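Jarkier Shared Workshop
Minutes of the users' meeting, August

Held in the workshop at 6.30 pm. Eleven present, apologies from three. The chair opened the meeting and the secretary took notes.

1. Minutes of the last meeting

Agreed as a correct record, with one change. Under item 4 the extractor filter was said to have been replaced. It had been ordered but not fitted. It has been fitted now.

2. Matters arising

The side door closer has been adjusted and no longer slams. The second key to the metal store is still missing. Members are asked to look through coat pockets and toolbags before a new one is cut at Valler.

The quote for relining the sink came in higher than expected. Left until the next meeting.

3. Money

The balance stands at £2,531. Spending since the last meeting was £105, nearly all of it on screws, sandpaper and bin bags. The insurance renewal is due before the end of the year and will take a good part of what is there. No questions.

4. Bench and small parts

This took up most of the evening. The bench with the blue top has become the place where things are put down and left. Members who want to use it have to clear it first, and items get moved two or three times before they reach a shelf. One member said she had given up on the bench altogether and was doing her repairs at home.

It was agreed that the bench is to be left clear at the end of each session. Anything still in use can go in a named tray under the bench for up to two weeks. After that it goes to the lost property box.

The drawers were discussed next. Fixings have been going back into the wrong ones, mostly washers in with nuts, and several labels no longer match what is inside. Two members offered to empty and re-sort both organisers, left one first, and to print new labels. A stock list was made when the organisers were last sorted and gave 2,128 pieces, but it is well out of date. The meeting did not think a fresh count was worth anyone's evening. A list of what each drawer holds, taped inside the cupboard door, will do. 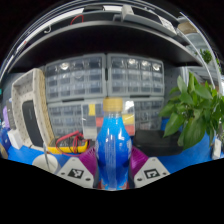

Mixed fixings that can't be placed quickly should go in the jar by the vice. It was suggested that the jar be emptied once a month, and this was agreed, although no one has yet put their name down for it.

A member asked whether the lower bank of drawers could be given over to electrical parts – fuses, connectors, terminal blocks and so on. Some felt these should stay in the cupboard with the test meter. After some discussion it was agreed to try it until Christmas and then look again.

5. Shelf above the organisers

Boxes and cases have been going up on the shelf without names on them. Members are to label what is theirs by the end of the month. Unlabelled items will be opened, and anything useful added to the general stock.

Cables are to be coiled and tied before they go up. Nothing heavy is to be kept at that height. The steps should be used for reaching the back, not the stool.

6. Bottles and liquids

All bottles kept in the workshop must have a readable label and a cap that closes properly. Where the print has worn, the contents should be written on tape and stuck to the side. Glue, oil and cleaning products are to go back in the lower cupboard after use, and nothing is to be decanted into drinks bottles.

There was a question about whether water-based glue could stay out on the bench during the day. Agreed that it could, provided it is put away at closing.

7. New storage

Prices were reported from two suppliers. Boström would supply and fit a run of wall cupboards for £1,502. Prilto has a cheaper set without fitting, but the depth would block the socket near the window. The meeting preferred Boström, though several members wanted to see how far the re-sorting gets before spending that much. Decision put off to the next meeting. The secretary will ask how long the price holds.

8. Any other business

The kettle trips the switch if the heater is on. Use one at a time until it has been looked at.

Offcuts under 30 cm may be taken home without asking.

The radio is to be kept lower in the evenings following a comment from the flat upstairs.

Actions

Re-sort drawers and print labels – two members as agreed, before the next meeting
Ask Boström about the price – secretary
Final notice about the store key – chair
Trays for under the bench – chair to buy six

The meeting closed at 8.10 pm. Next meeting in October, same time and place.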